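The Robot Will Do Your Laundry, for a Monthly Fee

Friday, June 7, 2019

The brochure for the Vukton laundry service runs to 8 glossy pages, and the word "freedom" is on most of them. The word "sock" doesn't come up once. I read the whole thing on the train home from the Clotemley trade hall, where I had gone to find out what a person would be paying for, and I still can't say that I know.

The offer goes like this. Vukton leases you a robot with arms and fingered hands. It loads the washer, starts it, empties it and moves on to the next job. There is a setup visit, a monthly charge, and a plan called Tsao that adds folding "as the feature becomes available." The starter plan covers 206 loads a year. My household doesn't do that many, and I suspect most of the people in line for a free tote bag don't either, but the smaller plan that would suit us isn't on the price sheet.

I am not against machines doing housework. The washing machine itself is one of the best things that ever came into a home. It took a full day of hauling and scrubbing and turned it into a few short chores with long gaps between them. Those short chores are what is left, and they are what Vukton wants to charge us for. Opening a door and putting in a shirt is the part of laundry that takes the least time. The hard part is knowing that the blue sweater can't go in with the towels, that there's a pen in the work pants, and that the school shirt has to be clean by Monday.
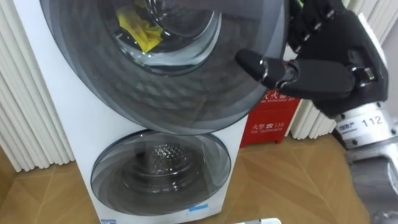

Will it work with the washer you already own?

Vukton says it supports most front-loading machines, but the contract promises service only for models on its own approved list, and that list can change with 30 days' notice to the customer.

I would think hard about that clause. Doors differ a great deal. Some have a handle, some have only a rim you get your fingers behind, and some need a good tug before the catch lets go. A stacked machine with two doors gives a robot two different openings at two different heights. A person walks into a rented apartment and works all this out in a second or so. If a hand built at great expense needs an approved list to do the same, then the customer is being asked to shop for appliances on the robot's behalf.

Then there is the question of damage. The contract limits Vukton's responsibility to $1000 a year for "appliances and surrounding property," and clothing is left out altogether. I asked at the booth what happens if the robot bends a door hinge. I was told the hands are very gentle. I asked again and was given the address of a web form.

Sellton, which sells a rival kit to hotels and dormitories, at least has a clearer case. A building with a laundry room full of identical machines, running all day, is a sensible place for a robot. The doors are all the same, the loads are mostly sheets, and somebody on staff can step in when a pillowcase gets stuck. Sellton asks for a trial of 2 months before a customer signs anything. Vukton asks home customers for a deposit up front and plans its first deliveries for October.

A demonstration tells you that a thing can be done on the day, by that robot, with that machine. I'd like to see the dull numbers: how many loads get finished without a person stepping in, how long each one takes from basket to basket, how often a glove or a washcloth gets left in the drum. The brochure gives none of them. It does give a page and a half to the choice of colors.

Until those numbers are printed somewhere, I would keep the deposit. If you have money to spend on laundry, the wash-and-fold shop near me picks up, delivers, folds the fitted sheets, and pays for what it ruins. It replaced a shirt of mine last winter with no web form involved.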